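4.2 Pose tracking and clock alignment

The Gramotard stack takes pose from two places. Marker pose from the wide-angle wrist view at 31 Hz, controller pose from the headset runtime at 81 Hz. Neither clock is trusted. We resample both to the slower stream and solve for one fixed offset per session, then a hand-eye transform. Same solver as in the Gough release, new weights.

Lens model matters more than we expected in April. With a plain pinhole fit the marker corners drifted badly near the rim, so the fisheye terms are now estimated first and then frozen. Frames with fewer than 16 usable corners are dropped - no interpolation accross the gap. Gaps are passed to the planner as gaps.

Failure cases. Bright panes behind the marker, fast wrist turns, marker too oblique. The filter in Eton v2 rejects most of the second kind, not the first. Threshold set by hand, to be revisted.

Runs where more than 95 per cent of frames survive go to training unchanged. The rest are re-solved offline (Figure 3 for the wrist view).
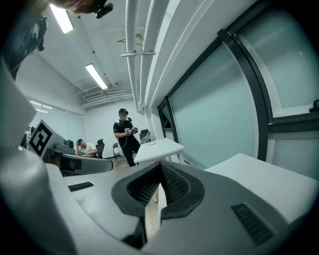 Igor Havlíček
Givside, November 2021

Figure 3. Wrist view. Square marker on its angled bracket at left, operator with headset and both controllers further back. Straight window bars bend strongly at right - the case for fitting the lens first.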